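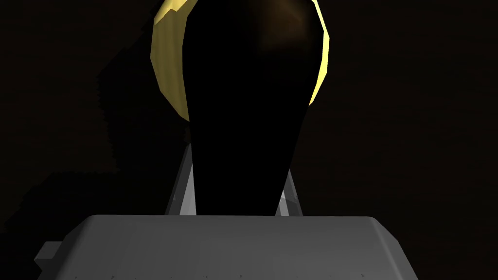
The wrist view in Szalai, with a dark object between the gripper fingers and a yellow one behind it.

Practice without the hardware
Turville's Szalai package lets small shops rehearse two-arm table work on a desktop computer.

2019-10-22

A two-arm robot is an expensive thing to learn on. Szalai, a simulation package released in September by Turville, is meant for the weeks before the real machine arrives, and for the programmers who won't get much time on it once it does.

The package costs $1,319 for a single seat, with 90 days of support included. There is a trial that runs for 14 days and has every feature turned on except export. We used the trial first and then a full seat, on an ordinary office computer with a mid-range graphics card.

Setup took one morning. Szalai comes with furnished rooms, a two-arm robot and a set of objects to put on the tables. You drive the arms with a pair of hand controllers or with a script, and every run can be saved and played back. Playback can be slowed down, which we used more than any other feature.

The wrist view is the one you will look at most. It is good enough to line up a grasp, but the lighting is harsh. Dark objects lose their surface detail and have to be judged by outline. Curved shapes are built from few polygons, and up close the edges look cut with scissors. Turville says the low detail keeps the motion smooth on cheaper computers. A setting for finer models would still be welcome, even at some cost in speed.

The wider view is better for planning. It takes in both grippers and the table together, along with a good part of the room.
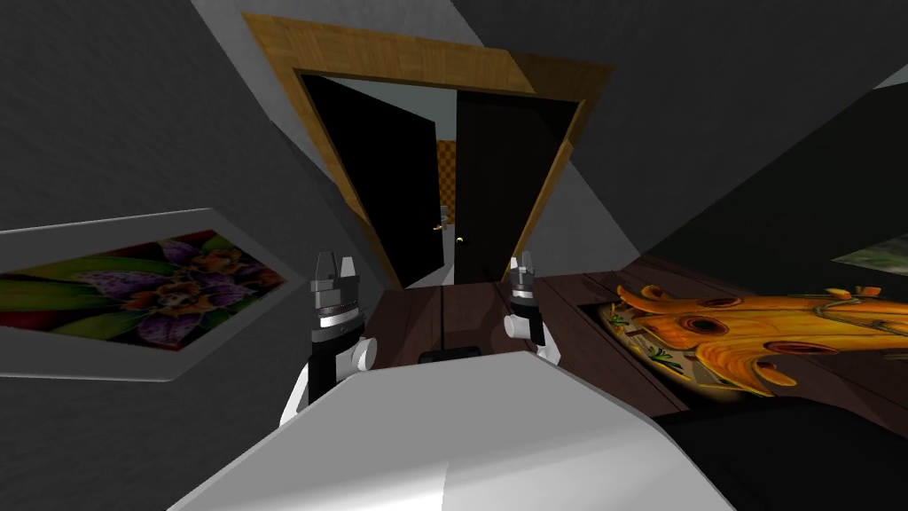 Both grippers open at the near edge of the table, in one of the furnished rooms.

The rooms have more in them than we expected, with pictures on the walls and wood grain on the furniture. Turville's reason is that vision software trained against blank walls tends to do badly in a real building. Buyers who only want to practice hand control can ignore all of it.

Scripting is the weak part. The manual covers the basic commands and then stops, and error messages give a line number with no explanation. Support answered our two questions within a day. Drunus, the closest rival we have tried, has a far better manual but handles only one arm at a time.

Szalai reads robot files in the Torenmont format and no other. Shops with models in something else will need to convert them first, and the converter is sold separately.

For a shop with a two-arm machine on order, the single seat is worth the price. Anyone working with one arm should look at Drunus first.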